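Tabletop Cells > Setup and Maintenance
Topic: Cable slack, wrist camera drift and a table that keeps moving

sevenmil_shim
Posted Sunday, September 15, 2019

I look after the small tabletop cell in our Burkley room and I would like some opinions before I take it apart for its service. It is a PIPER arm at a white table with a white curtain behind it. The work is approaching and gripping things on the tabletop, mainly a black hard-shell case with a molded handle. We log every run. Since June the log has 2,449 runs in it, and 1,976 of them are marked good. The rest are a mix, but most of the recent bad ones end with the fingers arriving beside the handle.

What I have checked so far:

Arm mounting bolts. All at torque.
Joint zero. Within what we normally accept.
Finger screws. One was a quarter turn loose, now tight.
Power supply under load. Fine.

What I have not checked is the cable routing, the camera mount at the wrist, and whether the table has shifted against the arm base. The table and the base are separate pieces of furniture here, which I inherited. 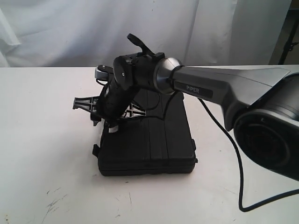 Arm at the case. The cable leaves the underside of the gray link near the label and runs down to the table.

My plan is to retie the cable first, run a set, then look at the camera. Does that order make sense?

ploughbolt
Reply #1

I would do the table first. If the table and the base can move against each other then everything else you measure is measured against something that moves. Push the table hard with your hip and put a dial indicator on the edge. If the needle doesn't come back to where it was, stop and fix that.

Also, that cable has a lot of slack. I would shorten the loop.

grayfoot_d
Reply #2

Don't shorten it. I have replaced more connectors on arms with tight cables than on arms with loose ones. Slack is what keeps the load off the plug when the wrist is turned all the way over. What you want is the same slack, held in a place you chose.

Put one soft tie on the link, behind where the cable comes out, and a second anchor on the table edge. Leave the loop between them. Then move every joint to both ends of its travel by hand, at low speed, and watch the loop at each end.

ploughbolt
Reply #3

A loop that reaches the tabletop will drag across the tabletop. On our line a dragging cable moved a tray far enough to spoil a pick. I stand by shortening it. You can have enough slack and still keep it off the table.

grayfoot_d
Reply #4

Then lift it. An overhead arm or a spring balancer does that. Cutting the loop down is a different thing and it will cost you a connector.

sevenmil_shim
Reply #5

Did the dial test this morning. Pushed the long side, needle moved and did not come back. So ploughbolt wins the first round. The feet on the table are the plastic screw type and the floor is painted. I can turn one of them with two fingers.

Question on where the case goes. We have no fixture for it. The operator sets it down by eye. I always assumed that was fine because the position is meant to vary a bit, but the log has no record of how much.
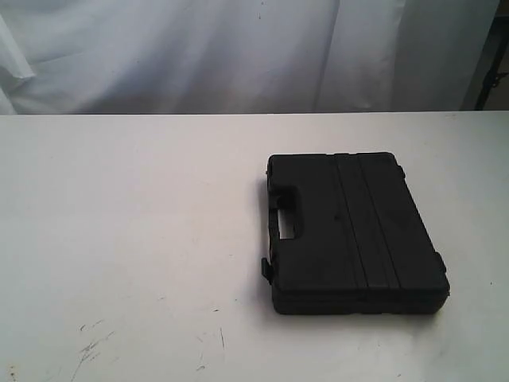 The case closed, handle to the left. Old scuffs on the table at the lower left.

The scuffs are older than I am in this job. I have been asked twice if we should replace the top.

kettle_lathe
Reply #6

We have a cell much like yours at Skistness, same color table and cloth behind it. Two things from our notes.

If the case is supposed to vary, make it vary on purpose. Print a grid sheet, pick a cell from a list, set the case down on it, slide the sheet out. It adds a few seconds a run. After that you can sort your bad runs by position and see if they bunch up at one side. Ours bunched up at the far side and the cause was reach.

Leave the scuffs. A new top will have new scuffs in a month, and if you use a camera to find the table edge you'll have to check that over again with a new surface. Wipe it and move on.

ploughbolt
Reply #7

I disagree on the scuffs. A dark scratch next to a dark case is one more edge for the software to find. A white melamine shelf from a hardware store costs very little. Or paint it.

kettle_lathe
Reply #8

Paint is worse. You get a shine that comes and goes with the angle of the lights. We tried gloss and then sanded it all off again. If you must change it, go matte, and do it once.

sevenmil_shim
Reply #9

I will leave the top alone for now. One change at a time or I won't know what helped.

Table is done, by the way. I swapped the plastic feet for rubber leveling feet and joined the table to the arm base with two steel straps, one on each side. Same push, and the needle comes back to zero. I ran a short set after that and it was better, though still with some misses on the handle, all to the same side. That makes me look at the wrist camera.

The mount on ours is a printed part in two halves with a Msimang clamp around it. The clamp has a slot for the screw and the slot lets the camera rotate a little as you tighten. I suspect it has been bumped and retightened without anyone redoing the calibration.

odd_torque
Reply #10

Long-time reader here, we run the same clamp. The slot is the weak point. What I do:

Loosen the screw until the camera turns with light finger pressure.
Open the fingers fully and look at the live picture. Both finger tips should sit at the bottom, the same height left and right.
Put a straight strip on the table, close the fingers toward it slowly, and check that the gap closes evenly on both sides.
Tighten while watching the picture. If it turns as you tighten, back off and start over with the camera turned slightly the other way.
Scribe a line across the clamp and the printed part.

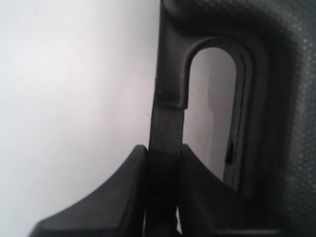 The scribe line matters more than the rest. Once it's there you can check the mount with a flashlight every morning. If the two halves of the line don't meet, you recalibrate before you run anything. Before we had the line we would find out from the log, days later.

I would also throw away the printed part at the first sign of a crack near the screw. They creep. Ours get replaced every four months whether they look bad or not.

grayfoot_d
Reply #11

Agree with all of this apart from the finger check. Fingers wear, and one usually wears faster. If you line the camera up to worn fingers you have built the wear into the camera. Line it up to the flange with a printed target, and treat the finger picture as a quick look.

odd_torque
Reply #12

Fair. We change fingers often enough that it hasn't bitten us. For a cell that sees a hard plastic case all day I would measure the fingers with calipers first, and if they match, use the quick method.

ploughbolt
Reply #13

How close does the approach come before the last move? If it starts the last move from far away, any camera error gets multiplied by the distance.

sevenmil_shim
Reply #14

It comes in high and to one side, stops clear of the case, then goes for the handle.

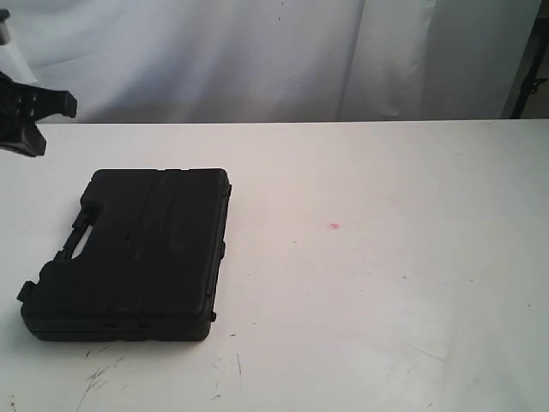
Gripper up and to the left of the case, on the handle side, clear of it.

I can bring that stop point closer, but the case is tall enough that I don't want a finger over the lid if someone has set it down crooked.

ploughbolt
Reply #15

Bring it in anyway, and slow down the last part. You lose a second. On a bench cell that shouldn't matter to anyone.

kettle_lathe
Reply #16

I would leave the stop point where it is until the camera is fixed. If you move it in now you will hide the error, and it will be back as soon as you grip something wider.

Look at the curtain too while you are at it. Ours hung from a rail on Travelora clips, and they slid along with the air conditioning, so the folds were in a different place every afternoon. Two weights in the hem cured that.

sevenmil_shim
Reply #17

Update after the service. In order:

Table strapped to the base and rechecked. Still good.
Fingers measured. The left one was worn more than the right, so both were changed as a pair.
Camera set with a target on the flange as grayfoot_d said, then checked with odd_torque's finger picture. It had been turned in the clamp. Scribe line added.
Cable kept at full length. One soft tie on the link, one anchor at the table edge. I cycled all the joints and nothing pulls tight. I'll look at lifting it later if I see it drag.
Hem weights ordered.
Stop point and tabletop left alone.

I ran a set on the grid sheet with the case turned a different way each time. It missed the handle three times, all three from the same corner of the sheet. That corner is at the end of the reach, so kettle_lathe's note fits. I am going to move the sheet toward the base and repeat it.

ploughbolt
Reply #18

Good result. I still think the cable will drag. Put a strip of masking tape on the table under the loop and look at it after a week. If the tape is rubbed you will know.

sevenmil_shim
Reply #19

Tape is down. Will post when I pull it up.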